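**Simulated demonstrations, coffee machine task: acceptance criteria**

*Plistdale Learning Systems Forum / Data Collection / Open discussion*

---

**flesa_records** wrote on Thursday:

Members are invited to comment on the acceptance rules for the coffee machine set before the next release. The set stands at 3,716 demonstrations. Two views from the review queue are attached.
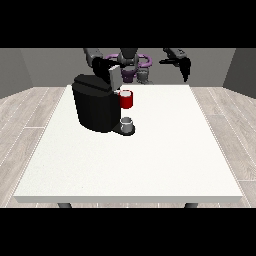
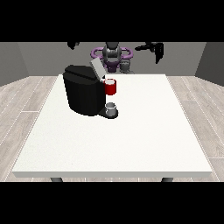 The Flesa working group wishes to settle what the word "complete" should mean in the episode label. Under the present rule, an episode passes if the lid has reached its closed angle at any step. The rule takes no account of loose objects, and I draw attention to the red mug, which in both views is well above the table while neither gripper holds it. The small cup on the drip tray is where the task requires it. I propose that any episode with an unsupported or lodged object be removed from the set.

---

**zomamach_sim** replied:

Zomamach supports a review but does not support removal. The mug is an added object and plays no part in the lid task. A policy trained on these episodes learns from the arm movements and from the lid. If we strike out every episode with a fault in a secondary object, the set loses variety in starting positions, and the operators' time is lost with it.

We would ask that such episodes be kept and given a separate flag.

---

**plistdale_qa** replied:

I must disagree with the previous member. The policy takes camera input, and the mug is bright red. It stands beside the machine at the height of the upper body in one view and against its upper right shoulder in the other. A learning system may well tie that patch of colour to the lid. We cannot call the mug secondary on the learner's behalf.

I would also ask whether the collision shape of the machine has been checked. A coarse shape could extend past the visible surface, in which case the mug may be resting on something we cannot see.

---

**abu_hammour_lab** replied:

The Abu Hammour laboratory met a similar fault in a kettle task. The collision shape had been built from 5 convex parts and left a ledge at the side. We rebuilt it with 36 and replayed the stored actions. Most episodes could be kept, although the replay did not match the first run in every case and each had to be labelled afresh.

I recommend a replay on a sample of 900 before any decision on removal.

---

**zomamach_sim** replied:

A replay is acceptable to us. I would add that the label should be read from the last step of the episode. In the second view the grippers are high and clear of the machine and the panel on top of it is tilted up. Under the present rule one cannot tell from the label whether such a state comes before the closing or after it.

---

**flesa_records** replied:

The point on the last step is accepted and will go into the draft. On removal, the working group keeps its position for the time being. Episodes with a lodged object will be held out of the December release while the replay is carried out, and no files will be deleted.

Members holding the source mesh for the machine are asked to send it to the records desk.

---

**plistdale_qa** replied:

The mesh has been sent. Please note that the lid is a separate part with its own collision shape, and both should be examined.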